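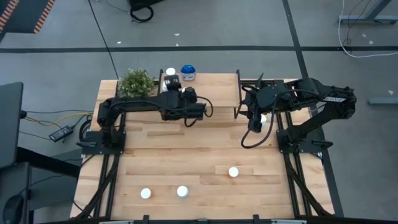 Butcher-block top in mixed strips

How often should I oil a butcher-block table?
Ásdís Bisgaard
I love this stuff! Mine is on its second coat of mineral oil and already drinking it up. When do I stop?

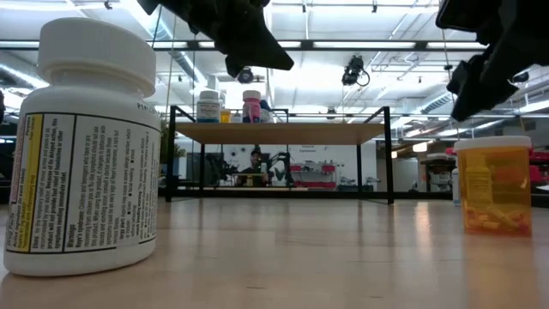
Home > Wood Care > Oils and Finishes

Kidthorpe
Great choice! Give a new top 5 coats, one a night, then one a month. Wipe it on with an old T-shirt, go with the grain, and leave it overnight — the color gets so rich. In the morning buff off 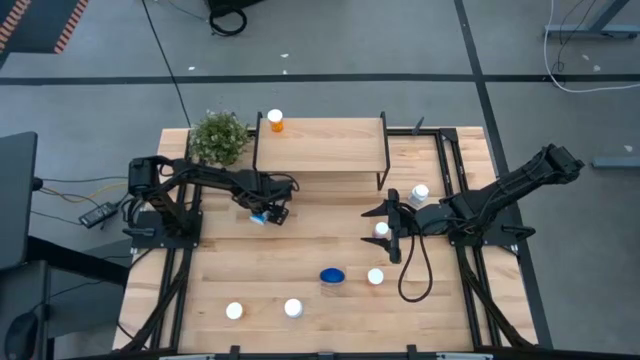 whatever is still sitting on the surface, or your sleeves will find it. Don't forget the underside! Mine cupped in June when I only did the top.

Osei
I just use olive oil.

Kidthorpe
Please don't, it goes rancid!
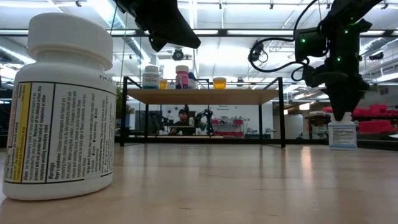 Can I put wax over the oil?
Wait two days after the last coat, then rub in a thin layer of beeswax and buff it.

134 people found this helpful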